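Jul 1, 2023

The decluttering challenge, three months on

I signed up for the Wonell method in March because Nhung Vũ kept forwarding me the emails and it was easier to pay than to keep deleting them. The pitch goes like this: you own too much, the too much is making you tired, and 12 weeks of sorting will give you back your evenings. My evenings went to sorting.

The course claims its average member gets rid of 1,907 items. I'd love to know who is doing the adding up, and whether a box of paper clips is one item or two hundred. I asked in the members' forum and was told I was "holding on to resistance."
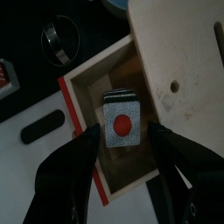

Storage is where I lose patience with the whole business. Week one says to buy nothing. By week four there is a page of approved containers, with prices. I have no quarrel with containers as such. A plain open wooden box with one small block sitting in it, like the one in the photo, tells you at a glance what you've got, and even the red stripe down the outside does more work than most label makers. What I object to is paying for a matching set of lidded ones and then forgetting what's inside every one of them.

Bjarke Lykkegaard did the course the year before me and swears by it. He also rents a storage unit, so make of that what you will.
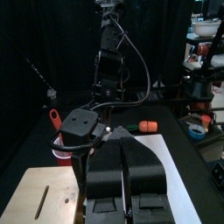
Then there is the six-month rule. If you haven't touched a thing in 6 months, out it goes. By that logic I should throw away my winter coat every September and my passport most years. I pointed this out too — more resistance, apparently.

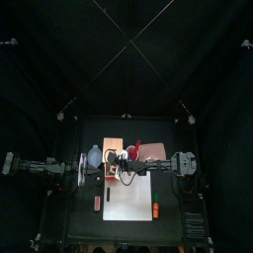 Cables get a whole week to themselves, and the advice is to hide them. Why? I've hidden cables before and spent an afternoon on my stomach behind a bookcase finding out which one went to the lamp. Two of them strung in a big X over a black table, as they are here, may not be pretty, but you can see where they cross without moving any furniture.

I did get rid of some things. Four bags of clothes went, along with a bread machine I never liked, and I don't miss any of it.
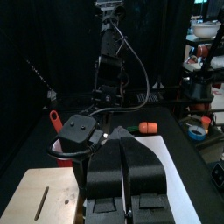

I also gave away a good soup pot in week nine, in a fit of obedience, and had to buy another. The new one is worse and cost more than the course did.

Nhung is now sending me emails on meal planning. I haven't opened them yet.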